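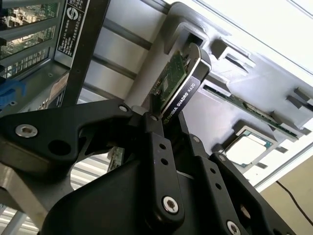 Maricruz Arriaga wrote in to ask whether a low-profile card is a pain to fit in a small case, and whether she should just pay us to do it. You can do it yourself, Maricruz! I've put plenty of these Quadro K620s into little office towers and the fiddly bit is always the same: getting the far end to sit right in the plastic clip while you line up the gold edge with the slot. Go slow, tilt it a little, and don't lean on the fan.

We've got 3 of them on the shelf at Stureck right now, pulled from working machines and tested on my own bench (a whole evening each, I'm fussy). They're used, so expect a scuff or two on the shroud. Tell me which bracket you need, tall or short, when you order, and have a look at the back of your monitor too – I can throw in an adapter if the plugs don't match.

Stock no. 1552
Condition: used, tested
Returns: see the Stureck returns page
Last checked: 2023-08-18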